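Staltmont Residents' Help Pages
Tenancy and Deposits: return of a deposit after a joint tenancy ends
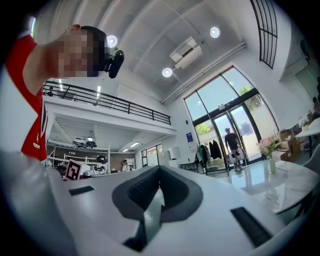
Question
Submitted by Edem Quaye, November 11, 2009

I should be grateful for guidance on the following matter. My former flatmate and I held a joint tenancy of a flat in Sproģis Court, let through the Firner agency. The tenancy ended and the keys were returned on the last day. We paid a deposit of 772 pounds between us. The agency now states that it will release the money only when both tenants have signed the release form. My former flatmate has moved abroad and does not reply to letters. Is the agency entitled to hold my share until a signature is obtained?

Answer 1
Submitted by Darius Grīnberga

Under a joint tenancy the deposit is normally treated as a single sum, and the agency is cautious about paying one tenant without the consent of the other. The first step is to establish whether the deposit was placed in a protection scheme. The certificate or the letter issued at the start of the tenancy should name it. Most schemes have a procedure for cases in which one party cannot be traced, and the request is made to the scheme directly. You will be asked for the tenancy agreement, proof of your payment and copies of the letters you have sent. Please keep the originals.

If the agreement names a lead tenant, that person may be able to sign for both. Kindly check the first page and any schedule at the back.

Answer 2
Submitted by a member

I had the same difficulty with Firner in February. It was settled after 2 letters, the second sent by recorded delivery. I cannot say whether the rules are the same for Sproģis Court.

Answer 3
Submitted by a member

Please see also the page on inventories and fair wear.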